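Chapter 7
Loose Things on Plates

Anyone can carry a plate. Anyone can carry a plate with a potato on it. The trouble starts when the load is small, plentiful and under no obligation to stay put, and that trouble will occupy us for the next 40 pages. Lorna Lagman, who taught this course at Skestbridge before me, kept a broom by the door and called it the answer key.

Rice is where most people begin.

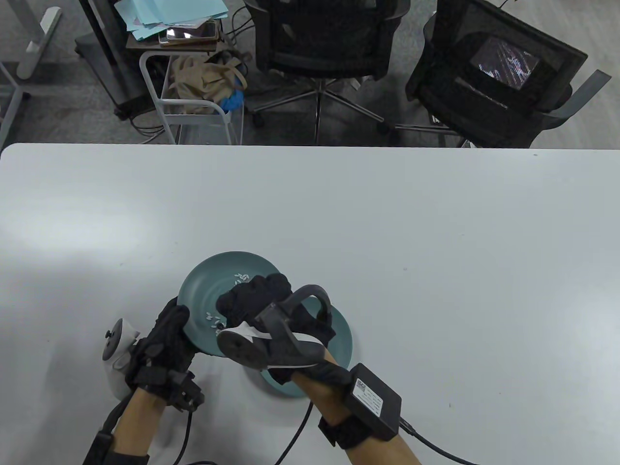
A grain weighs so little that it can ignore a gentle slope altogether. Tip the plate a bit more and it may still ignore you. Tip it a bit more than that and you will be picking rice out of the carpet until December. The angle at which a grain gives up and slides is called the slip angle, and it depends on the surface, the grain and how clean the plate is.

Pebbles are heavier and have opinions of their own. Smooth oval ones slide flat or rock onto an edge, and a small clump of them can hold up its neighbors for a while.
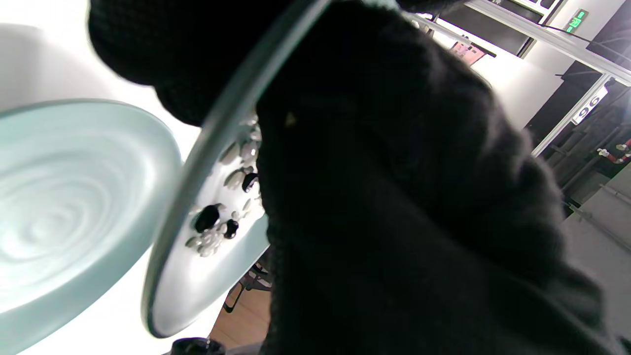
7.1 Mixed Loads

Put two kinds of thing on one plate and they seldom leave together. Ridges and swirls in the glaze catch the small stuff; a raised rim catches nearly everything, until it doesn't. Before reading on, try Exercise 1 with a plate you don't love.

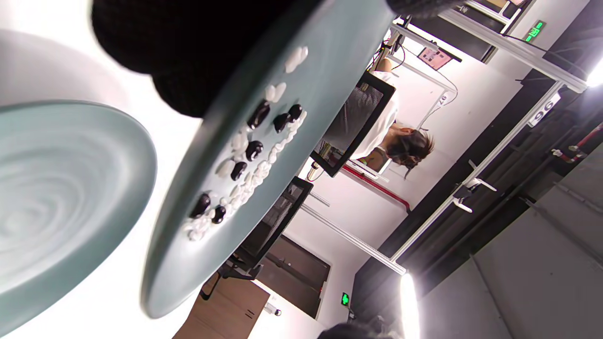
Does a heavier pebble slide sooner than a light one?

In the simple model, weight makes no difference. Extra weight pulls the pebble downhill harder and presses it against the plate harder, in the same proportion. Shape and finish matter much more.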